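Right, I've been promising this for ages, so a little thread on learning to make my neighbour's bean stew, and how long it took me to stop ruining it. Get a cup of tea, I do go on a bit.

Vanderleia Araújo moved in two doors down in July and within a week she'd fed half the street. I had one bowl and asked for the recipe before I'd finished it (rude, I know, but you didn't taste it).

She doesn't write things down. She told me black beans, garlic, bay, an onion, "some" salt. How much is some? She just laughed at me and waved her hand over the pot.

So, attempt one. I didn't soak the beans. They rattled. My other half ate his very politely and then had toast.

Attempt two I soaked them overnight, which was much better, but I'd salted it like the sea. We don't talk about attempt two.

What made the difference in the end was the garlic. Vanderleia fries it in a separate pan until it's properly golden, adds a ladle of beans, squashes the lot and tips it back in. It thickens up beautifully and the smell goes right up the stairs!

Jussara Seixas from the Cernwood allotments gave me 10 bay leaves off her own tree too, bless her, and I use 2 to a pot. The rest are in a jar by the kettle.

I took some round to Vanderleia on 5th September, nervous as anything. She had seconds. I'm still grinning about it. 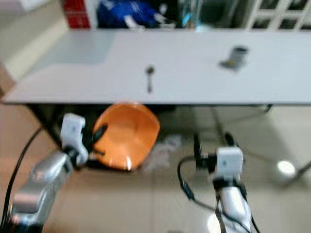
Can you make it with tinned beans if you forget to soak?

You can, and I have. Use the liquid from the tin as well, go easy on the salt and give it half an hour on a low heat so the garlic has time to get into everything.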